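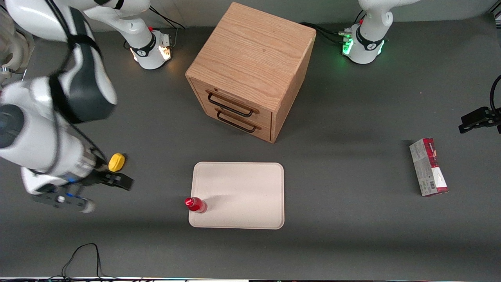
Two-drawer cabinet, tray, bottle and carton on the grey tabletop. Both drawers closed.

Ticket 1548
Subject: Lower drawer sticks, handle blamed
Product: Eide two-drawer tabletop cabinet, light wood
Raised by: Brinodport front office
Handled by: Ifor Rosser
Status: open, waiting on customer

Customer's report
Lower drawer catches when pulled and has to be lifted slightly before it will move. Upper drawer fine. Customer believes the lower handle has been fitted too close to one end and wants a replacement front. Also says the cabinet "leans" and the cream tray "won't sit next to it properly".

First reply (IR)
I can't see a lean in the picture. The cabinet is standing at an angle to the table, so the handles slope down towards the right along with the front, and that would make anything look crooked. The two handles run parallel to each other. If one had been drilled badly I'd expect it to stand out against the other, and it doesn't, at least not from where the camera is.

I'm not ruling out the handle, but I don't believe a handle makes a drawer catch. Please do the following before we talk about parts:

1. Take both drawers out completely and empty them.
2. Swap them over, if they'll go.
3. Tell me whether the sticking follows the drawer or stays with the lower opening.

Customer update, 10.40
Drawers swapped. The one from the top now sticks in the bottom. The one from the bottom runs perfectly well in the top. Customer still thinks it's the handle.

Reply (IR)
Then it isn't the handle. The handle went upstairs with its drawer and the trouble stayed where it was. Something is wrong with the lower opening, either a runner that has come away or something on the floor of it. Shine a torch in and look along both sides. Run a finger along the runners too, as a lifted screw head is easier to feel than to see.

Customer update, 11.25
Customer has rubbed Drullier wax on both runners "as the leaflet suggests". Says it is better. Asks if the ticket can be closed with a goodwill voucher.

Reply (IR)
I'd leave it open. Wax makes nearly any drawer better for a few days, and the last one I closed on the strength of wax was back in May with a split drawer base. Which leaflet? We don't put one in the box. If it came with the wax I'd take it with a pinch of salt.

I still need the torch check. Please also measure the lower opening at the front and again at the back. It should be 167 mm across in both places. If the back is narrower by 2 mm or more, the side panel has been pulled in and no amount of wax will sort it.

On the tray: it's a plain rectangle with rounded corners and it was never made to line up with the cabinet. Turn the cabinet square to the table edge and try again. I'd also move that red-capped bottle right on to the tray or right off it, as it's across the rim at the moment and the tray may not be flat to the table if anything is under the other side. That's a guess.

Internal note (IR)
Brarier have offered to send out a new cabinet straight away. I've asked them to hold off. Three cabinets have gone out to this address and the same complaint has come back each time, always the lower drawer. Either we have a bad batch, which the warehouse says we don't, or the table isn't level and the cabinet is twisting where it stands. My money's on the table, though I've been told "the table is fine" with no sign that anyone has put a level on it.

Asked customer for:
– front and back measurements of the lower opening
– a level on the tabletop, lengthways and across
– the same drawer tried with the cabinet on the floor

Customer update, 15.10
Front measures 167. Back "roughly the same". No level to hand, will borrow one. Floor test not done.

Reply (IR)
"Roughly the same" is no use to me, sorry. I need the back figure off the tape. The floor test takes a minute and doesn't need a level, so please do that one first.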